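Intro to Service Robotics
Unit 6 handout: Can machines do chores yet?
Instructor: Shanti Kaushik

Read this before Tuesday's lab. Bring it with you, along with your notes on grasping from Unit 5.

6.1 What we mean by a chore

For this unit a chore is a job that a person does without training, in a place that was not built for a machine, using objects that were not made for a machine. Clearing a table is a chore. Moving boxes between two fixed points on a conveyor is not, even if it is tiring work.

Shop-floor jobs sit in between. Feeding parts into a press is easy to automate if the parts arrive the same way up. If they arrive mixed in a bin, the job starts to look like sorting laundry.

6.2 Where things stand

Robot vacuums and mowers work well because they barely touch anything. They need to cover an area and avoid getting stuck. Most other household jobs require contact: picking up, pressing, pouring, folding, wiping. Contact is where the error rates go up.

We will use one running case, the Skusard breakfast trials. The task list has four items: move a mug, move a bowl, push down a toaster lever, take out a slice of toast. The arm has a two-finger gripper and a camera mounted on it. The policy was trained on 730 demonstrations given by people guiding the arm by hand. It was then tested on 200 runs of the full list, with objects placed in slightly different spots each time. It finished all four items in 152 of them.

That is 76 percent. Whether this is good depends on who is asking. As a research result on a mixed task it is respectable. As a kitchen appliance it would fail about one breakfast in four, and someone would have to be standing by.

6.3 Why each item is hard

Mug. A two-finger gripper can take the handle or pinch the rim. The handle is the better grip, but only if it faces a direction the arm can reach. Pinching the rim puts one finger inside the mug, which you may not want if someone is going to drink from it.

Bowl. A wide bowl has no handle, so the rim is all there is. Held on one side, it tips. When the bowl is empty this matters little. With soup in it, the same grip is useless. Shiny surfaces add a second problem: bright reflections move as the camera moves, and depth estimates near them are poor.

Lever. The arm has to push down along a short straight path and keep pushing until the lever catches. A light toaster may slide or tilt under an off-center push. People brace it with the other hand and don't notice they are doing it. A single arm cannot.

Toast. Bread is soft before toasting and brittle after. Too little force and it slips, too much and it breaks. The slot is also narrow, so the fingers have to come in from above with very little room on either side.

6.4 Counting failures

When you read a success rate, look for three things before you compare it with another one.

Who reset the objects between runs, and how carefully?
Did a partial result count?
Were the test objects the same ones used in training?

The Riltora group reported more than 1,000 successful cup pickups last year. All of them used the same cup. The Oyelaran bin-picking study used fewer runs but changed the parts every day, and its lower score tells a buyer more. Both are in the reading packet.

6.5 Time and supervision

Speed is often left out of the abstract. A person can clear a breakfast tray in well under a minute. If a machine takes eight minutes and needs no help, that may still be worth having. If it takes eight minutes and needs a person to watch it, the person might as well clear the tray.

On a shop floor the sums are different. A slow arm that runs through the night can pay for itself, and a fence keeps people out of its way. Homes have no fence. They have cords, pets and children - all of which move, and none of which are in the training data unless somebody put them there.
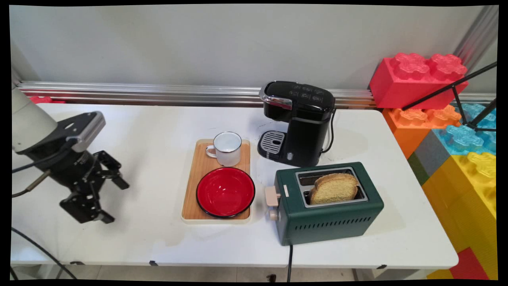
Cords deserve a section of their own and will get one in Unit 7. For now, note that a cord links an object to something the planner may not know about. Lift the object and the cord pulls back.

6.6 For the lab

Work in pairs. Pick one item from the task list and write out every step a person takes, including the ones done with the other hand. Mark the steps where touch matters more than sight. Then choose the step you think fails most often and say how you would measure it.

Keep it to one page. We will compare your answers with the failure log from the Orel gripper tests at the start of the next lecture.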